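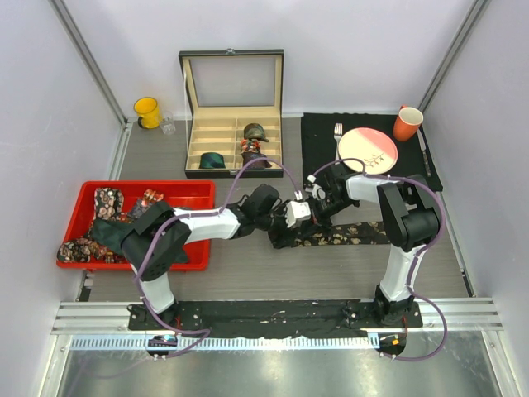 Figure 1. Two robot arms with their grippers nearly meeting over a black necktie with a gold and beige floral pattern.

3.2 Vegetation of the track margin

The Plimside walking track climbs from the river flat at Pustura to the open snow grass below Mount Ovureck, passing through tall wet forest, a belt of snow gum woodland and a short section of subalpine heath. Vegetation was recorded along its full length by two observers (I. Pitkänen and E. Leinonen) during January, when most grasses and herbs on the upper section were in flower and could be identified to species in the field. Sampling stations were placed at intervals of 300 m, measured along the centreline of the track from the register box at the lower car park. Where a station fell on a bridge, a stepped section or bare rock, it was moved uphill to the first point with continuous soil on both sides.

At each station, paired quadrats with sides of 50 cm were laid on the uphill and downhill margins, the inner edge of each quadrat being aligned with the limit of trampled ground. A second pair was laid 5 m into the adjoining vegetation to serve as a reference. Percentage cover was estimated for each vascular species, and for litter, bare soil and rock. Plants that could not be named with confidence, chiefly seedlings and grazed tussocks, were assigned to genus or treated as unidentified. Specimens were taken only where the same taxon was plentiful outside the quadrat, under the conditions of the collecting permit.

The margins differed from the reference quadrats most strongly in the wet forest. There the understorey away from the track was dominated by soft tree fern (Dicksonia antarctica) and mother shield fern (Polystichum proliferum), with little bare soil, whereas the margin supported a low sward of introduced grasses and rosette herbs. Yorkshire fog (Holcus lanatus), white clover (Trifolium repens) and cat's ear (Hypochaeris radicata) were the most frequent of these. Bidgee-widgee (Acaena novae-zelandiae), a native species with barbed fruits that adhere readily to socks and gaiters, was also more abundant on the margin than in the forest interior and was locally dominant beside the picnic clearing.

Introduced species declined with elevation, although the decline was uneven. A marked increase was observed at the Partanen hut, where the track widens to accommodate a tent area and water tank. Cat's ear was present here on both margins and in the reference quadrats, and sheep's sorrel (Acetosella vulgaris) formed a dense mat on the disturbed ground downslope of the hut. Above the hut, introduced cover fell sharply and the margin was occupied mainly by snow grass (Poa spp.) and scattered billy buttons (Craspedia spp.).

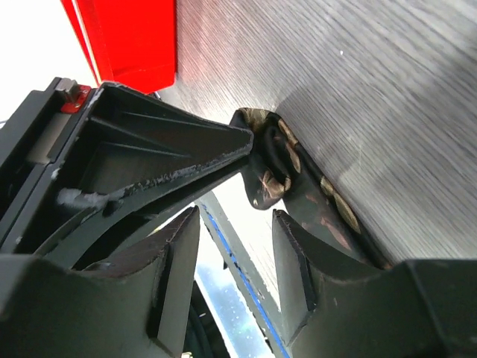
Figure 2. Close view of a gripper with a ribbed, wedge-shaped finger; a small red clip is fastened at the corner of the black housing.

3.3 Material carried by walkers

Footwear and lower clothing were examined at the hut over the same period. Walkers arriving from the Pustura side were invited to take part while resting, and those who agreed had their boots, socks and gaiters brushed over a shallow tray. Each session ran for 90 minutes, beginning in the late morning when the first parties from the car park could be expected. Participants were asked whether their footwear had been cleaned before the walk and where it had last been worn. No personal details were recorded.

The brushed material was transferred to paper envelopes, air dried and sorted under a dissecting microscope by L. Masson. Fruits and seeds were identified against a reference collection gathered along the lower track. Soil from boot treads was retained separately and spread over sterile potting mix in an unheated glasshouse, where emerging seedlings were removed once they could be named.

Socks carried far more bidgee-widgee than any other species, a result consistent with its abundance beside the picnic clearing. Tread soil yielded chiefly clover and grasses. Several participants who reported cleaning their boots nevertheless carried soil in the tongue and lacing, and V. Hirvonen (pers. comm.) has noted the same pattern among ranger staff on neighbouring tracks. The brush station at the lower car park is fitted for soles only. The seedling trials do not distinguish between seed acquired on the Plimside track and seed carried in from elsewhere, and the cover data in Section 3.2 should be read with that limitation in mind.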